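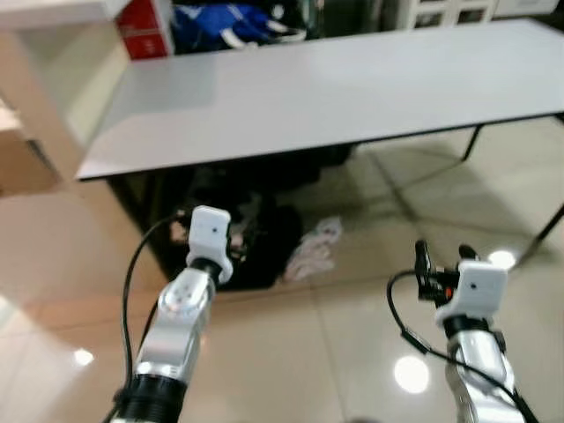 I own too many plates and I'm going to defend it.

My sister-in-law Kaja got rid of most of her kitchen in March. She kept four white plates, four white bowls and a pan, and she'll tell you about it if you stand still long enough. She got the idea from a decluttering newsletter that says every object should "earn its shelf." I've eaten at her place several times now and the food is as good as ever (she makes a barley thing with mushrooms I'd drive an hour for), but everything looks like it came out of a hospital. A very nice hospital! Still.

So my case is for dishes that don't match. I mean the ones you pick up one at a time, over years, because you liked the color or the weight, or because the lady at the yard sale wanted to get home and threw it in with a lamp.

Part of it is plain practicality. When you have a matched set for eight and you break two, you now have a sad set for six and a hunt on your hands. I spent a whole winter looking for a replacement soup bowl in the Cabello pattern my mother-in-law gave us, and when I found one it was $80 plus shipping. For a bowl. I closed the laptop and ate my soup out of a mug. If I drop one of my odd plates I'm sorry for a minute, and then there's a space on the shelf and I get to go look for something to put in it.

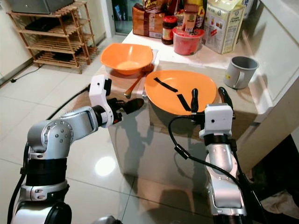 The other part is that people have favorites, and a matched set takes that away from them. My neighbor Salvador comes over for Sunday lunch and goes straight to the cupboard for the blue one with the chipped foot. My kids fought over a certain green bowl for so long that we had to write up a schedule – it's still taped inside the door, although one of them is in college now. You can't fight over a plate when they're all the same plate, and I realize that sounds like an argument for Kaja's side, but I liked the fighting. It meant they cared where they sat and what they ate from.

I've heard the complaints. They don't stack well, and that's true, mine lean. Guests think you're broke or careless. My friend Unai, who cooks for a living, says food looks best on white and everything else is showing off. He may be right about his restaurant, where somebody is paying $32 for the fish and would like to see it clearly. At home I'm serving meatloaf. Meatloaf needs all the help it can get, and a bright plate does more for it than parsley ever did.

What does bother me is the shops catching on. Hiso, the home store out by the highway, now sells a "collected" set, where all the pieces are different on purpose and they come together in one box. A whole aisle of it! I picked up a bowl and it had a little fake wobble in the rim, the same wobble as the bowl behind it. I put it back and bought dish soap. 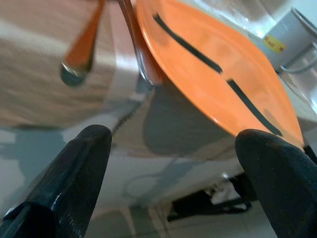

## If you want to start

Don't throw out what you have. Keep the set and let it wear down by itself, which it will do faster than you'd like.

Buy one piece at a time and set yourself a price. Mine used to be $5 and I've let it creep up a bit. Eat off it that same night, even if it's only toast.

Check that it fits in your dishwasher before you fall in love. I have a gorgeous oval platter that has to be washed by hand in the tub, and I've resented it for years – I'm never getting rid of it, though.

And when somebody in your family moves out, let them take the plate they always used. My oldest took the green bowl. Her brother is still mad, and he's asked me to cross her name off the schedule.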